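Rent-to-own

Rent-to-own, also called rental purchase, is an arrangement in which a customer takes home furniture, appliances or electronics in return for weekly or monthly payments and becomes the owner if all of them are made. The customer may usually return the goods at any time without owing the rest. Sellers describe this as flexibility. Critics have pointed out that returning a sofa after 70 payments leaves a person with considerable flexibility and nowhere to sit.

Terms and cost

A typical agreement renews each week or month. Because the customer is not obliged to continue, many jurisdictions treat the contract as a lease and not as credit, so the store may not have to quote an annual interest rate. The price is instead given as a small weekly figure in large type, accompanied by a total in type of a more modest character.

In one contract often reproduced in consumer guides, the Rathore chain supplied a washing machine with a cash price of $268 for 88 weekly payments of $8. The total, $704, did not include the optional damage waiver, which the customer had to opt out of in writing. 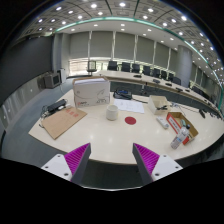

Conference table with a cardboard box and a folder.

Common additional charges include:
Delivery and setup fees
Late or reinstatement fees
Damage waivers, which seldom cover loss
Club memberships offering discounts at businesses the customer has rarely heard of

Early purchase

Most contracts allow the customer to buy the item outright before the term ends. The price is normally a percentage of the payments remaining, and it falls slowly at first. Estier, a regional furniture lender, advertised a "same as cash" period during which no markup applied. The period ran from the date of signing, while its sofas tended to run from the date of delivery, and the two were not always close together.

Criticism

The economist Kusum Nishad has argued that rent-to-own works as a penalty for lacking savings, charged to the people least able to pay it. Her survey of 46 former customers found that most knew the deal was expensive and had signed because no other store would deliver a refrigerator to them that week.

Sunil Roy, writing in defense of the trade, replied that stores bear real costs in repairs, returns and missing televisions. He did not say what share of the markup these costs explained, and a promised second paper on the subject has not appeared.
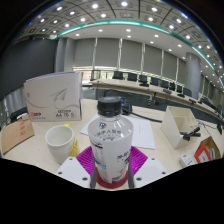 Photo: Aarti Upadhyay

Regulation

Rules vary widely. Some places cap the total cost at a multiple of the cash price, which has led some stores to take a fresh interest in raising the cash price. Others require a price tag showing the weekly payment, the number of payments and the full total side by side. Grilov, an online leasing company, met this requirement for several years with a tag that could be viewed only after checkout.

See also

Layaway
Installment plan
Payday loan
Hire purchase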